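The bench, again

April 25, 2020

Still home. Still wiping things. I have wiped the kitchen bench so many times since we all got sent home from the Flolham office that I'm starting to know it the way you know a bad knee.

So naturally I spent most of yesterday evening reading about whether a machine could do it for me. My brother-in-law had sent a link to a newspaper piece promising the domestic robot within five years. I remember the same promise from a magazine at my nan's place in Flustthorpe when I was nine, except that one had an apron drawn on it.

Here's where I've landed, as a bloke with no qualifications beyond owning a dishwasher and one of those disc vacuums. The vacuum cost me more than I told my wife and it is beaten, regularly, by the fringe on the hallway rug. The dishwasher is brilliant. The dishwasher is also a box that makes me do the hard bit, which is putting the dishes in it, and then the other hard bit, which is taking them out while someone asks where the good scissors are.

I rang Vasilică Ardeleanu about it. We worked together at Enache, back when they had the packing line, and he stayed on after I left. He reckons their arm shifts 3000 cartons a shift and never drops one. Then they changed the carton supplier, the new ones were a smidge shorter, and it spent a morning lifting air with tremendous confidence. Two people stood beside it with a tape measure. He was one of them.

His view is that factories cheat. You bolt the thing to the floor, put everything in the same spot every time, and build a fence so no one wanders in with a cup of tea. A kitchen is the reverse of all that. Nothing in mine has been in the same spot twice, and I live there.

Take the job of clearing a bench and giving it a wipe. My daughter can do it (theoretically). You pick up the sponge, you shove whatever's in the way to one side, you go over the stone and you're done before the ad break finishes. For a robot every one of those is a separate headache.

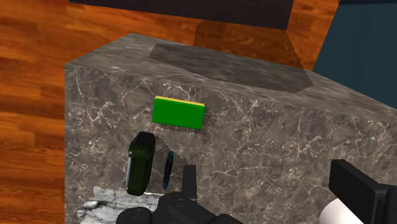
Cloth is the one that gets me. Vasilică says a rigid thing is fine, you know its shape and you go and grab it, but a rag has a new shape every time somebody chucks it down. A sponge squashes when you hold it. And a patterned stone top is no help if you're trying to work out which grey smear is the stone and which is last night's gravy. I can't always tell either -- I use a fingernail.

A lot of the practising gets done in simulation now, he tells me, where you can knock the bottle over all day and there's no mopping up. I'd like to do my own housework on that basis.

He gives it until his retirement. I asked when that was and he said July, if Flarkar keeps sending him the new grippers to fit, so I don't think he was being serious.

Anyway the bench needs doing.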